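Perus bench – hand-held demo station, shirt folding
Pre-session inspection, February
Checklist revision 8
Result: cleared for demonstrations, two follow-ups

This was a fun one to inspect! The folding task is new at Perus, and the crew has put real care into the setup. Comments follow each item so the Jondelcombe bench can borrow the good ideas.

1. Finger tips and mounts
OK. No play in either mount when wiggled by hand. Fingers open and close fully with no scrape. Run your thumbnail down the inside of both fingers before every session – a nick too small to see will still snag knit fabric.

2. Marker tags
OK. Both tags flat, clean and fully stuck down. Wipe with a dry cloth only. Last month Jondelcombe used spray cleaner and lost half a morning to lifted corners.

3. Trigger and grip
OK, with a comment. The return spring is smooth and wonderfully light now. Pinch points at the linkage are covered. Keep the free hand behind the guard line when closing on fabric, even for a quick tug.

4. Table and backdrop
OK. Table doesn't rock. Backdrop clips pulled one at a time and all held. Love the lettering!

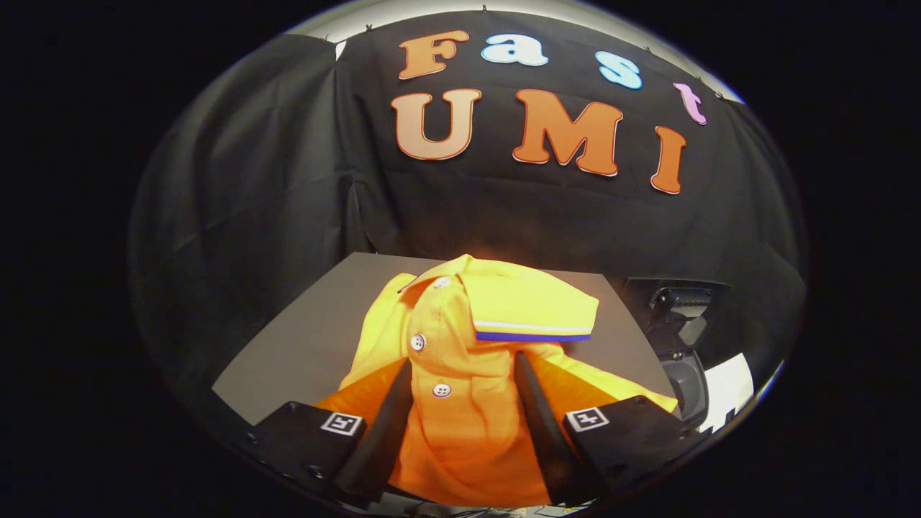 5. Garments
OK. Check for pins, tags and loose buttons before a shirt goes into rotation. Polo shirts are a great choice for teaching because the placket gives people something definite to line up on, but buttons take a beating. Tug each one at the start of the day.

6. Cables and floor
FOLLOW-UP. The walking path is clear, but the cable run by the table needs a proper cover. People step sideways a lot while folding and they're watching their hands, not their feet. Vornau has spare floor covers and is sending one over.

7. Powered equipment near the bench
OK. Locked out and tagged before hand demonstrations began. Emergency stop tested from the demonstrator's spot and again from the door. Do both, every time. Remote-control sessions use the separate Vik sheet, so please don't mix the two.

8. Operator comfort
FOLLOW-UP. Wrists get tired before people admit it. Swap demonstrators after 16 folds. A padded strap is on order, and the two people who tried the sample were big fans.

9. Recording check
OK. Test clip played back start to finish. The log stood at 1538 demonstrations when we signed off, with 4 set aside for a slipped grip. Keep those – label them and move on. Slow, steady folds have been giving the best playback, so there's no prize for speed.

Next check when the floor cover is in. Send comments on this sheet to the Perus bench inbox.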